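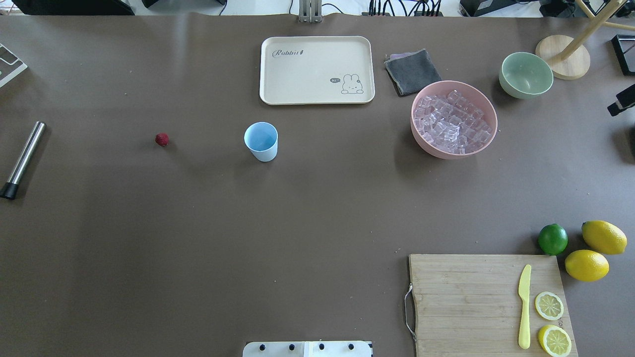
Figure 1. Tabletop layout for the drink-making task, with the cutting board at lower right and the cream-colored tray at the back of the table.

Filed under: Robotics / Lab Planning / Procurement

4. Equipment planning for the drink-making cell

4.1 Cost basis

The budget for the Marikar cell was drawn up in February, before the task list was fixed. Costs were split into arm hardware, end effectors, mounts and cabling, and task items. Task items (bowls, cutting board, plastic knife, tray, cup, fruit) were treated as consumables and given a ceiling of $922 for the full study. Quotes for the arm were obtained from Produm and Jurkulis. The Jurkulis quote included a 36-month service contract; the Produm quote did not, and an equal term was priced separately before the two were compared.

Fruit and ice are the only items bought again for each block of sessions. The plan allows for 162 sessions. Lemons are bought whole and sliced in advance, so each layout can include both whole fruit and cut slices. The plastic knife stays on the board as a manipulation object and carries no replacement cost beyond loss or breakage.

4.2 Reach and cable allowance

Table size was set from the working area of a single arm, with fixed positions for the tray, bowls and board. A wider table was considered and dropped, as the added surface would have fallen outside the comfortable range of the wrist. External cable along the arm needs slack at the wrist and the gripper, and the cable line of the budget was raised to cover spare lengths. Tape for holding parts in place is charged to the same line - it is cheap, but it is used up quickly and was missing from the first draft. 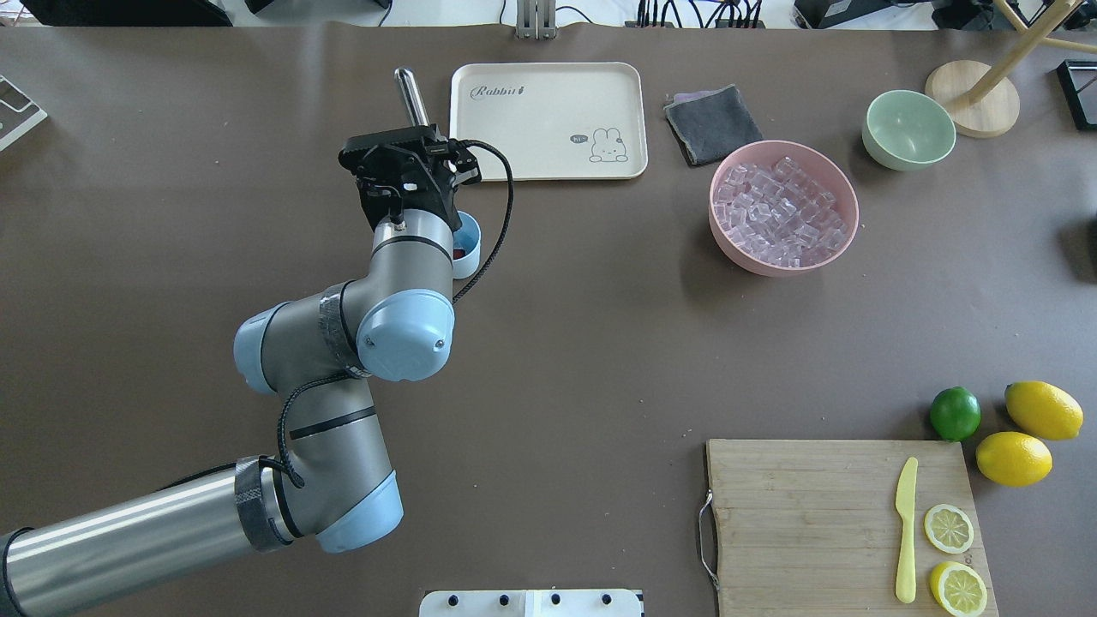
4.3 Spares and replacement schedule

The spares list holds 4 sets of gripper pads and one complete gripper. Joint caps are ordered with the arm under the Deseck framework agreement, where the unit price is lower than for single orders. Replacement of the full arm is not funded in the present period.

We use cookies to improve your reading experience. Accept | Manage settings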